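Kasten Pick-and-Place Starter Kit
Frequently Asked Questions

Last updated 12 December 2025

General

What is the Kasten kit?

Kasten is a set of software and tabletop parts for teaching a robot arm to pick things up and put them somewhere else. It is sold by Motell. You supply the arm and the gripper. We supply the control software, two camera mounts, a calibration board, a cable set and a box of practice objects.

Who buys it?

Mostly small shops that pack mixed goods by hand, and college labs. A few people run it at home. You should be comfortable installing software and using a hex wrench. You do not need to write code for the basic tasks.

Does the kit include an arm?

No. We stopped selling arm bundles in November. If you bought a bundle before then, your arm is still covered under the original terms and you should contact support with your order number.

Will it work with my arm?

Kasten works with most six-axis tabletop arms that accept position commands over Ethernet. The compatibility list is on the downloads page. If your model is not on it, send us the controller version before you order. Arms that only run programs from a teach pendant will not work.

What about grippers?

Any two-finger parallel gripper with an adjustable opening is fine. Suction cups are supported in the Rukach add-on only. Three-finger grippers are not supported.

Price and ordering

How much does it cost?

The kit is $1,658. That includes the software license for one arm and one year of updates. The software keeps working after the year is up, but new versions require a renewal.

What is Rukach, and do I need it?

Rukach is an add-on for $553. It adds suction support, stacking, and sorting by color. If you only want to move single objects into a tray or basket, the base kit does that.

Can I use one license on two arms?

One license covers one arm at a time. You can move it to another arm from the account page. The first arm has to be signed out before the second one will start.

Do you ship outside the United States?

Yes, to Canada and Mexico. Duties are paid by the buyer.

Can I return it?

Unused kits can be returned for a full refund. Once the license has been activated we refund the hardware only, and you pay return shipping.

Setting up

How long does setup take?

Plan on an afternoon. Mounting the cameras and running the cables takes most of it. Calibration is the short part - you tape down the board, press Start, and the arm moves through 11 poses without help.

What kind of table do I need?

A sturdy one. If the table rocks when the arm stops suddenly, calibration will drift and your picks will land to one side. Bolt the arm down. Clamps are fine for a first test but should not be left that way.

Can I cover the table with a cloth?

Yes, and plain cloth often helps with glare. Pull it snug and fasten it underneath. Small creases do not matter. A loose fold near the pick area can catch on the fingers or lift an object enough to throw off the height reading.

Do I need special lighting?

Normal overhead lighting is enough. Keep direct sun off the work area. Run calibration again if you add or move a lamp.

Running tasks

What should I try first?

Cube to basket. Every new setup should start with it, even if your real job looks nothing like it. Put one solid-color block on a plain surface with an open basket a short distance away, leave clear space on all sides of the block, and raise the arm to its waiting position before you press Run.

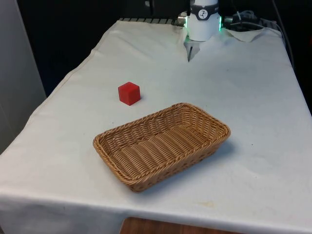

Once that task runs reliably, move the basket and try again without changing anything else. Then turn the block so its edges no longer line up with the fingers. If picks start to miss after either change, repeat the calibration before moving on to other objects.

Does the basket have to come from you?

No. The practice box has one in it, but any low, open container will do. Tall sides are a problem because the gripper has to clear them on the way in. Set the rim height under Containers before the first run.

How many objects can it handle at once?

The base kit tracks up to 4 objects in view. They should not be touching. Overlapping items will be skipped and listed in the log as "blocked."

The arm stops above the object and does not go down. What is wrong?

Check the table height in Settings first. If it is set too high, the software thinks the fingers would hit the surface and holds position. Measure again with any cloth or mat in place.

Is it safe to reach in while it is running?

No. Press Pause and wait for the arm to stop. Kasten is not a safety system and does not replace the emergency stop on your controller.

Support

Where do I get spare parts?

Camera mounts and cables are in the Motell store. Calibration boards are printed by Brorwood and ship separately, so they may arrive on a different day from the rest of your order.

How do I report a problem?

Use the Send Log button in the software. It attaches the last run and your settings. Please add a sentence or two on what you expected the arm to do.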